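Data corner: fruit task, where we are

Quick one this time, everybody is in the lab and Brigitta wants the newsletter out by lunch.

So. Fruit-into-bowl is at 2722 kept episodes as of 08/06/2026. Kept, meaning after review. The raw number is higher and please stop quoting the raw number in meetings. Thanks to Rehema Rotich, who did the last big stretch of teleop pretty much alone while the rest of us were stuck with the Grabner demo.

What's in the set now: banana, grapes, a few other single fruits, mixed bowls. Most bowls start empty. We want more where something is in there already, since the policy Urs trained in January did fine on the first item and then hovered forever over the second. Hovered, backed off, hovered. Urs has the clips if you want to suffer.

Grapes are the hard ones. Everyone asks why. Pick a bunch up from the wrong spot and it swings, or it rolls in the fingers, or one grape comes off and goes under the table (check under the table!!). Rehema's advice, passed on as is: go for the top of the bunch, close slow, wait a beat before you lift, carry low. Don't race over to the bowl. Slow carries are fine, we trim dead time later but we can't un-swing a bunch.

Still needed before we freeze the set:

- roughly 400 more episodes, grapes second, bowl not empty
- left arm AND right arm. Right now it's nearly all left, becuase the operators prefer it
- bowl moved between episodes. Really moved, not nudged an inch
- some misses with a recovery. Leave them in, mark them "recovered". If you drop it and give up, mark "fail" and keep that too

On labels. Trorel now asks for the task sentence before you can start recording, not after. Annoying, I know, but Veronika Widmer went through a batch of 25 and found 5 with a sentence that didn't match what was going on. "Put the banana in the bowl" over an episode with no banana being moved at all. That stuff goes straight into training and nobody catches it later. Write what you are about to do, in plain words, and vary them a bit. "Place the grapes with the banana" is good. "task 3 again" is not a sentence.

Parked arm: if you're only using one, open the other gripper and leave it well clear of the bowl before you hit record. Same as in the operator sheet, page one. Marlies Reisinger is rewriting page two, so ignore page two for now.

Headset booking - still on the Mavach sheet. Half-hour slots, one person, then swap. Tired hands make jerky data and you can see it in the gripper traces. If you're not going to use your slot, delete your name, people are waiting.

Storage got moved to the new Clukier drive. Old path works untill the end of the month and then it doesn't. Change your config today, it takes a minute.

Next up after the freeze is cups, probably. Handles, no handles, stacked. Ideas to Urs, spare cups to the shelf by the door, washed please.

Questions about review or the kept/raw thing, ask Veronika. Everything else ask me.

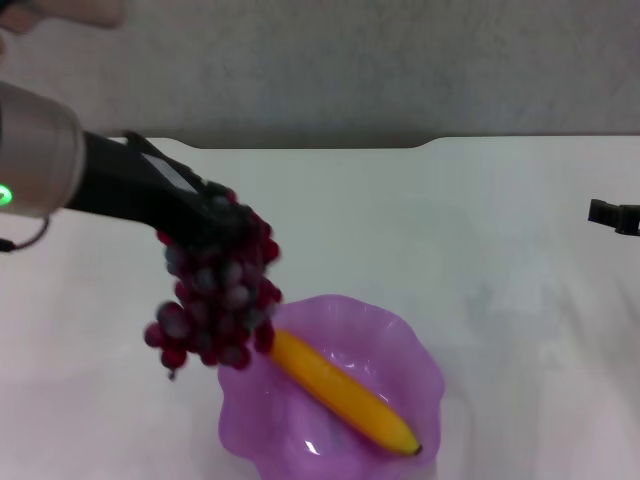
Grapes second, banana already in the bowl. More like this please.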